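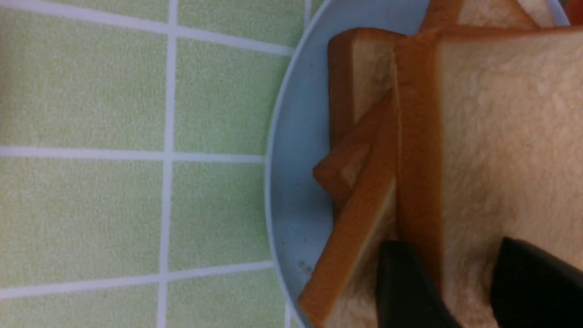
Tromcombe, 2021-05-13

The breakfast table was the busiest corner of the open day at Likum, and Gorazd Trajkovski stayed beside it almost all afternoon. He leads the handling group, and he speaks quietly, so visitors had to come close.

I asked him why bread. "Bread is difficult," he said. "A block is the same every time. A slice bends, it has a crust on one side and air inside. If you press too much, you have made a hole."

In the spring his group recorded 258 attempts at picking up a slice. He counts 141 of them as good. "My mother would count fewer," he added, and went to answer a boy who wanted to know if the arm can also butter.

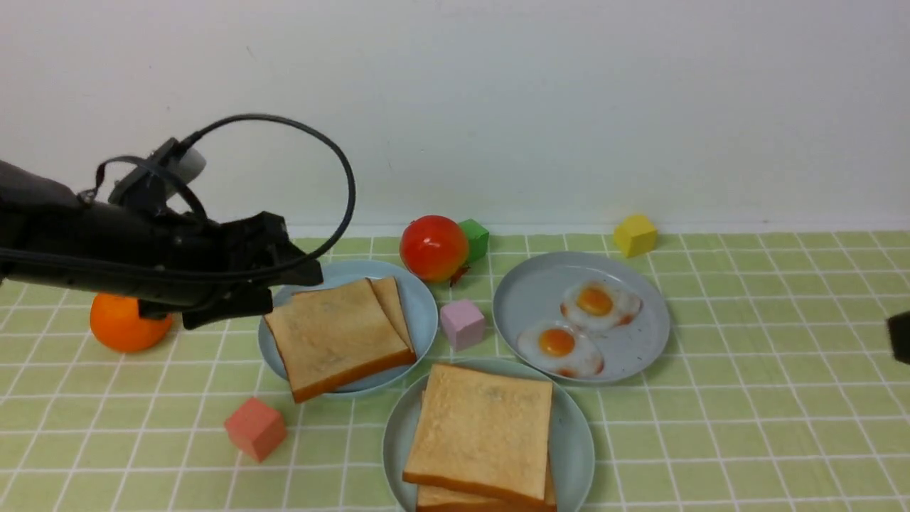 The arm beside a plate of toast at the Likum open day.

Lindsay Kereama, a school cook from the town, watched for a long time. I asked if she would like such a helper. "For the lifting, yes," she told me. "For eggs I would wait some years." Trajkovski did not disagree with her. Eggs are planned for the next part of the project, which is called Semaan and has two years still to run.

Before I left, I wished to know what he would improve first. "The feeling in the fingers," he said. "The eyes are already quite good. It is the touch that I think about when I go home."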